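Drudwood Campus Furniture
Home / Student spaces / Lockers / Trallora day locker

Trallora day locker, 4-door column

Steel day locker for university and TAFE campuses. Sold by the column, with four doors per column. Columns bolt together side by side to make a bank of any length.

Price on application
Lead time: see Delivery
Page updated October 27, 2025

Overview

The Trallora is a locker for students who are on campus for the day and have nowhere to leave their things. It is made for libraries, student centres, music buildings and the corridors outside teaching labs. Each compartment takes a laptop bag, a jacket and a few textbooks. It will also take a bike helmet, provided the bag goes in first and lies flat.

The body is welded at our own workshop and arrives in one piece. Doors are fitted and adjusted before it leaves us. There is nothing to assemble on site apart from joining the columns and fixing them to the wall.

We make the Trallora for shared use. If each student is going to keep the same locker for a whole year, look at our term locker, which is deeper and has a shelf and coat hook.

Compartment size

Inside width: 33 cm
Inside depth: 47 cm
All four compartments in a column are the same height. The lowest one sits on a raised plinth so a mop can reach the front edge without wetting what is inside.

The door opening is slightly narrower than the compartment because of the return fold on the frame. Rigid cases should be measured against the opening. A full-size violin case does not fit. A trumpet case does.

What students keep in them

We get asked what a day locker is likely to hold, mostly by facilities staff writing conditions of use. In a library bank it is nearly all bags, chargers and lunch. Near sports courts it is shoes and towels. In residences and health faculties, add toiletries, medicines, creams and uniforms. Vent slots at the top and bottom of each door keep some air moving through, but the compartments are not cooled and should not be used for food that needs a fridge or medicine that has to be stored below room temperature.

Liquids do get spilled. The floor of each compartment has a low lip at the front that holds back a small spill until it can be wiped up. The powder coat will stand up to ordinary spray cleaner and a damp cloth. Do not use abrasive pads or solvent-based graffiti remover on it.

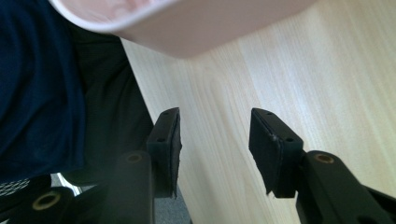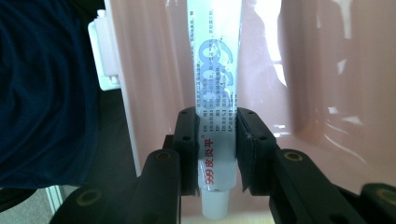

Lock options

Combination lock, public mode
The standard choice. The student sets a four-digit code on closing the door, and the code clears when the door is next opened. No keys and no batteries. Staff open a forgotten locker with a master key, and the same key shows the code that was set.

Fukuda card lock
Reads the student card your campus already issues, in most cases. The card that closes the door is the one that opens it. Runs on batteries held inside the door, with a low-battery light on the front. Send us a blank or cancelled card before ordering so that we can test it with the reader. We need the card itself, as the printed type on the back is often out of date.

Hasp for padlock
Students bring their own. It is the cheapest way to buy the locker, and it costs the most staff time later, as abandoned padlocks have to be cut. We suggest it only where someone is on duty nearby.

Lock types can be mixed within one bank. They can also be changed after installation. The door punching is the same for all three and a blanking plate covers any unused holes.

Colours

Bodies come in pale grey or charcoal. Doors come in either of those or in eucalyptus, brick, mustard and navy. Other door colours can be matched to a powder coat reference for an extra charge and a longer wait. We can't match to a logo file or a printed brochure.

Numbers are engraved on a small plate riveted to each door. Tell us the starting number if you are adding to an existing bank.

Accessible compartments

In a four-door column, the second and third doors from the floor are normally the easiest to reach from a wheelchair. We can fit those doors with a D-handle and a larger number plate. Reach ranges depend on the plinth and on the clear floor space in front, so please send a plan and we will mark up which doors suit. Check the layout with your own access consultant before signing off.

Fixing and site conditions

Every column has to be fixed to a wall, or back to back with another column and bolted to the floor. Free-standing single columns are a tipping hazard and we won't supply them without fixings.

Walls: masonry, concrete, or stud walls with a timber noggin behind the top fixing point. Plasterboard anchors are not suitable.
Floors: level to within the range of the adjustable feet. Carpet is fine.
Indoors only. The Trallora is not galvanised and will rust under an open walkway, even with a roof over it.

Sloping tops are available and are worth having anywhere that students would otherwise leave coffee cups. They are ordered per column and can be fitted later with a screwdriver.

Where it is in use

Eltville College has 47 columns across its library and student centre. The first bank went in on the library ground floor with combination locks. The college later moved the busiest section to card locks, using the same doors.

Delivery

Stock colours with combination locks or hasps usually leave us within a few weeks. Card locks take longer. Orders for the start of first semester should be placed in October, as January installation dates fill early.

Delivery is to a ground-floor loading point. Columns are heavy and need two people and a trolley. If the building has a lift, give us the inside dimensions of the car and the door when you order. Stairs are quoted separately.

Warranty and parts

Body and doors carry our standard workshop warranty. Locks are covered by their makers, and we handle the claim for you. Hinges, number plates, feet, vent inserts and replacement doors are kept as spares in the stock colours. Quote the serial number from the sticker inside the top compartment.

Also in this range

Trallora laptop charging locker
Trallora bench base with slatted seat
Drudwood term locker, 2-door column
Sloping top, single column

Request a quote
Download the dimension sheet
Ask for a door sample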